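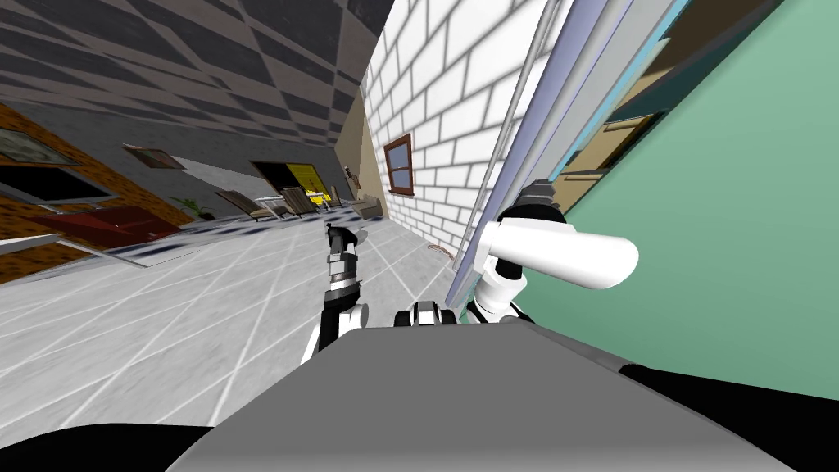 Can I use Vestora Hand and Cuticle Balm if my skin is already cracked?
Wait until any open cracks have closed over, then start with a small dab at night and see how your hands feel in the morning.

Vestora Hand and Cuticle Balm, 70 g tin
Product code 268

We have been making this balm in Skidenley for a good many winters now, and it is still the one we get the most letters about (we do love a letter!). It began as a thick, rather stubborn ointment for gardeners, and over the years it has softened into something you can happily keep by the bed or in a coat pocket. The base is shea butter and beeswax with a little sweet almond oil, and the scent is lavender with just a touch of orange peel – gentle enough, we hope, for people who don't usually care for scented things.

Warm a pea-sized amount between your palms until it melts, then work it into the backs of the hands and round each nail. It feels rich for the first 3 minutes or so, then settles down nicely. If you wear rings, take them off first, as the wax does like to collect behind the stones.
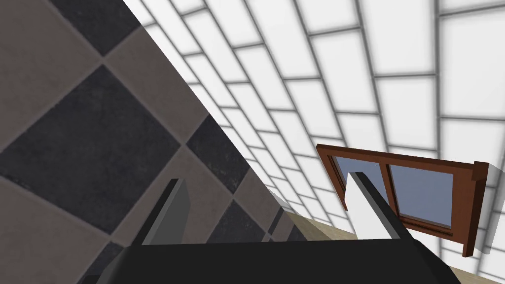
Yvonne Treloar wrote to us that she'd finished her first tin in 21 days, had given up hiding the second from her daughters, and would we please make a bigger one. We are thinking about it, Yvonne!

Each tin keeps for a year once opened. Should it go grainy after a warm spell, leave it somewhere cool overnight and stir it with a clean fingertip. The lid is a push fit, so do press it down all the way round before it goes in a handbag.
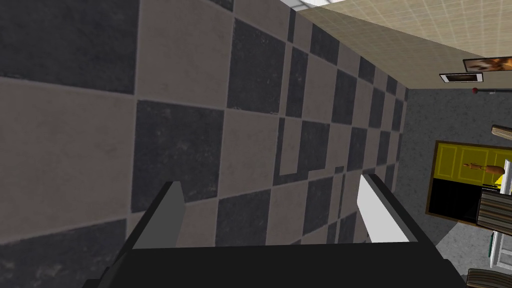

Ingredients
Shea butter, beeswax, sweet almond oil, lavender oil, orange peel oil, vitamin E. Contains nut oil. For external use only.

Delivery
Tins are posted from Skidenley on weekdays. The gift-boxed version comes back in November.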